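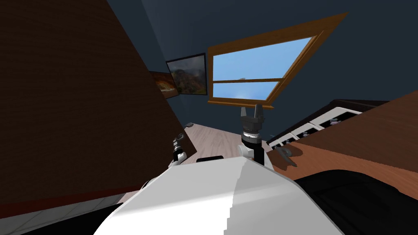 *A simulated room, with a two-armed robot at the counter and its right gripper open below the window.*

Ask anyone building a household robot what they need and the answer is more examples. I spent most of November reading through the practice runs behind Mazza, a learning system for kitchen chores, and I came away less sure of that answer than when I started.

Its examples come out of a simulator called Hesa. The company, Ilen, is proud of the pace: one operator can record 300 runs before lunch. I believe it. A room made of software never needs cleaning up, and a dropped cup costs nothing.

But look at what gets gathered. There's a blue wall, a mountain painting, a wood counter, a sky with no weather in it. Change the wall color and the software calls it a new room. I don't think a robot learns much about kitchens from a paint job. Mine has a drawer that sticks and a counter covered in mail.

Xolani Mofokeng ran the recording sessions at Sollside, where the operators sit, and he was patient with my complaints. He says the made-up rooms are there to teach reaching and grasping, and that the clutter can come later. Maybe so. I asked how many of the runs had been thrown out as bad and he told me 46. I asked who decided what "bad" meant, and the answer was whoever was on shift.

That bothers me more than the fake sky does. A pause, a clumsy second try, a hand that stops short of the handle: one person deletes it and the next one keeps it. The system copies whatever is left.

I'd trade the next 300 runs for 40 recorded in somebody's real kitchen, with the failures kept in and labeled. Ilen says that would be slow and expensive. I'm sure it would be.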